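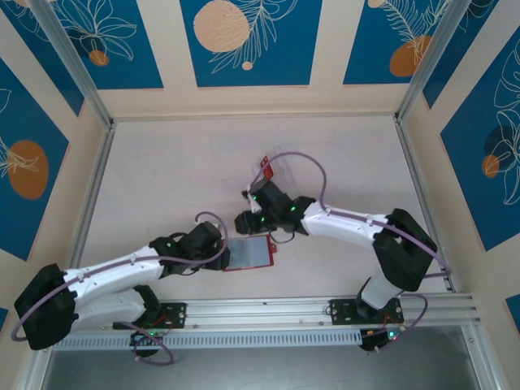

4. Cleaning and Conditioning Small Leather Goods

This section applies to finished, pigmented leather treated with Drultesel 827 cleaner and Vallden conditioning cream. It does not apply to suede, nubuck or patent leather. For bags and belts, see Section 5.

4.1 Preparation

1. Remove all cards, papers and coins. Open every strap and snap.
2. Brush the outside with the dry horsehair brush. Brush the fold and the pocket openings last.
3. Place one drop of cleaner on an inside surface. Wait 8 minutes and blot with a white cloth. If color transfers to the cloth, do not continue.

CAUTION: Do not pour cleaner directly onto leather. Apply it to the sponge.

4.2 Cleaning

4. Dampen the sponge with distilled water and squeeze it out until it no longer drips.
5. Add 3 ml of cleaner and work it into a foam.
6. Wipe one panel at a time with light, overlapping strokes. Wipe off the foam before starting the next panel.

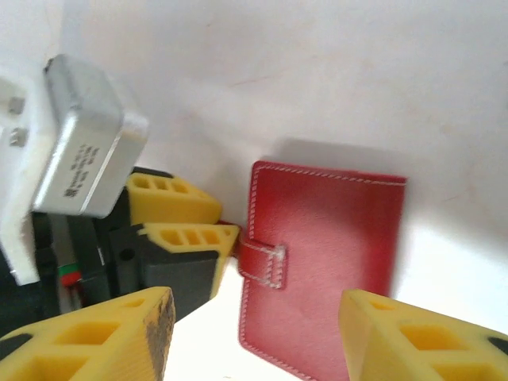
7. Clean the seams separately with the narrow end of the applicator. Contrasting thread takes up loose dye more readily than the leather around it. On a red wallet with pale white stitching, such as this one, use undyed cotton swabs along the perimeter and discard each swab when it shows pink. Lift the closure strap and treat the stitching on both sides of it. Move the swab in the direction of the thread.
8. Leave the item open at room temperature for 8 hours. Do not use a hair dryer or radiator.

Note: Slight darkening during drying is normal. If dark patches remain after the full drying time, repeat steps 4 through 6 over the whole panel, including the areas that dried evenly.

4.3 Conditioning

9. Stir the cream. Discard it if it has separated and will not recombine.
10. Apply a thin coat with the foam pad. Keep cream off the thread, the snaps and any clear plastic windows.

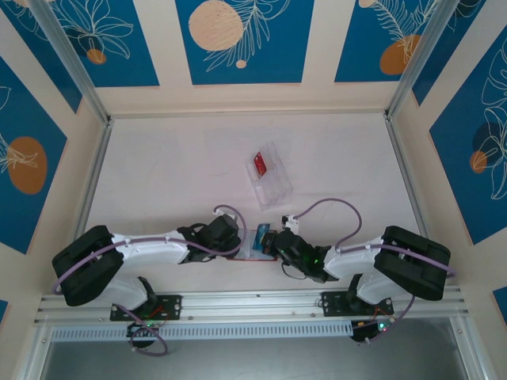
11. Allow the coat to absorb until the surface is no longer tacky, then buff with the Leltance cloth. Apply a second coat only to areas that still look dull.
12. Refill the pockets the next day.

CAUTION: Never sand a scratch before conditioning. The 400-grit pad in the repair kit is for cured filler only (Section 7).

4.4 Storage of Materials

Close both containers tightly and store them upright, away from frost. Rinse the sponge in clean water and air-dry it. Wash buffing cloths without fabric softener.

Section 4 revised May 2021, V. Widmer. Replaces all earlier instructions for cleaner 827.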